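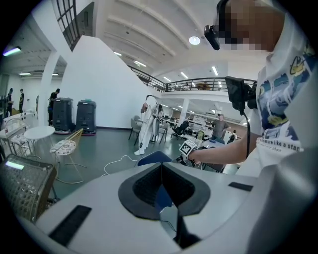 Costume and the Screen
Handout 5: Reading a costume when nothing is said about it

This week's screening is Maglaya, followed by the short Dulum. Both are on the course page. Maglaya runs 99 minutes, so start on time if you are watching at home.

Terms for this week

Costume plot: the chart that lists every outfit, who wears it and in which scenes. The plot for Maglaya has 29 entries. Most of them belong to the two sisters.

Continuity costume: a garment that has to look the same across shots filmed weeks apart. Duplicates are usually made, and one is kept clean.

Breakdown: aging or staining a garment so it looks lived in. Sanding, tea dye and a cheese grater are all common.
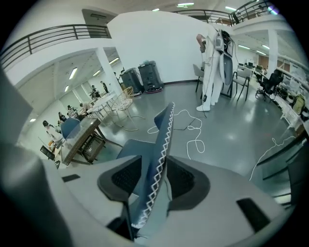
Padded mounts, blue fingers and a looped white cable on a gray floor.

Main points from the lecture

In Maglaya the older sister wears the same gray coat until the harbor sequence. The script never mentions it. We learn what it means to her from how she handles it: she folds it with the lining out, and she won't hang it on a hook. Compare the party scene, where clothes are discussed all the time and tell us very little.

The Wokarlow studio films worked the other way. Costume there was a selling point, and the camera often stopped for an entrance. Look at the staircase shot in Fallamora and note how long the dress is held before the actress speaks.
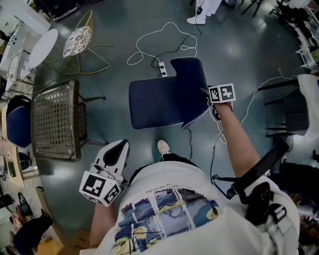 A costume can also be used to hold back information. In Dulum the main character's face is hidden by a hood for the first 5 minutes, and we have to guess age and status from shoes and sleeves. Many of you will guess wrong. Keep your first guess in your notes, as we will use it in seminar.

Printed clothing is a special case. Words and pictures on a shirt compete with dialogue, so many designers avoid them in close shots.
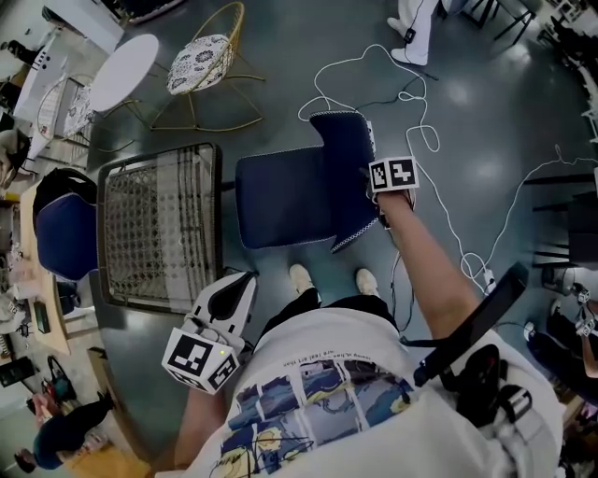
White T-shirt with a comic-style print, worn with black shorts and white sneakers.

For seminar

Pick one garment from either film. Write 2 pages on when it appears, who touches it, and what changes when it is gone. Use time codes. Do not retell the plot.

Papers are due by noon. Bring a printed copy.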